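I've had a few readers asking why the Wuvstead workshop was closed for most of last week, so I went along to find out, and the short answer is that one of the arms wouldn't let go.

It's the pair they use for two-handed jobs, the sort where one side holds and the other side does the pulling or twisting. On the afternoon it happened the right arm took hold of something, shut its fingers as asked, and then ignored the next 23 open commands. The left one carried on with its half of the job quite happily and started to pull! Anyone who has fought a toddler for a spoon will know how that goes. The stop button did its bit, thank goodness, and no one was hurt, but a cover plate on the wrist cracked and a finger joint had to be replaced.

Sylvie Gauthier runs the bench there and she was very patient with me (I had to ask what a torque limit was, twice). The fault was in an update to Molta, the bit of software that passes messages between the two sides. After 68 minutes of running it began to drop the release message, and the arm, hearing nothing, kept squeezing. "It did what we told it to do when it loses contact, which is hold on," she said. "We told it the wrong thing."

So that's been changed. If the messages stop now, both arms freeze and ease off their grip. The old version of Molta is back on, there's a second stop button on the near side of the table, and the new joint came from Surdu in 4 days, faster than I've ever had a washing machine part.
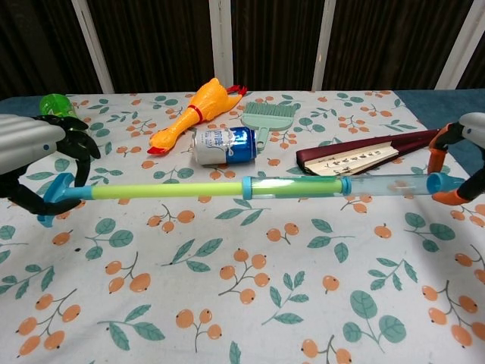 By our Wuvstead correspondent | 11/06/2020

I got to see the pair having a go at a toy water pump, one at each end, with a rubber chicken lying behind it. I'm not ashamed to say I stood well back. Sylvie wants 1,098 grips logged without a missed release before the Itine open day in September, and until then visitors stay behind the tape.

Comments

petrolblue: Was the update tested first or did it go straight on? Would have liked that in the piece.

Mags T: My grandson will be gutted about the tape, he wanted to shake hands with it

oldlathe: Holding on is right if you're lifting something heavy over somebody's foot. Hope they've thought about that one too.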